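April, 2:00 pm. Roststead kitchen, sink run.

Went over the sink end of the counter again before the Pondier order goes in. Notes so we don't measure it a third time.

Left basin stays clear for washing. Rack lives in the right one. It takes cups fine but anything wide rocks on the slats, so plates go in the dishwasher drawer. Sponge stands up in the right basin too, dries quicker that way. Towel folded flat to the right of the sink. Counter run is 90 inches by my tape, and Ekard's sheet had 58 for the part right of the faucet, which I have not checked. 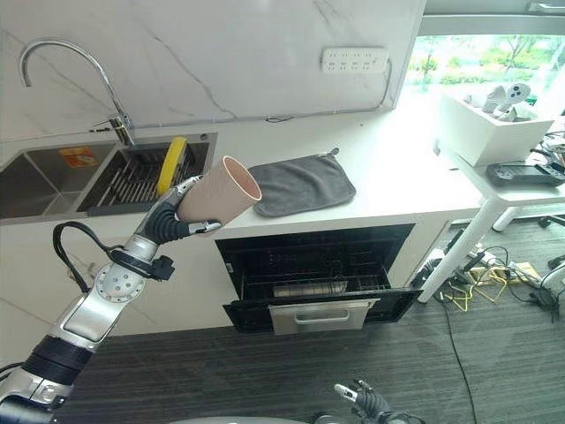 Hailu want the rack out of the basin and on the counter. I'm against it. The towel would have to move, and the only place left for it is farther along under the power strip, where it would soak whatever is plugged in. If they insist, ask for a tray with a lip.

Drawer: pulls out easily with one hand when half loaded. With a full load it sticks nearly every time in the last bit of travel. Cleaned the runners, not much change. Top rack wire is sound.

Cups: rinse, tip out, rim down in the rack. Left upright they hold a spoonful in the bottom overnight. Used the 500 ml jug to fill them all to the same level so the rinse comparison is fair.

To do: descale faucet, new sponge, ask Pondier about runners. Sticker in left basin still to come off, try warm oil first.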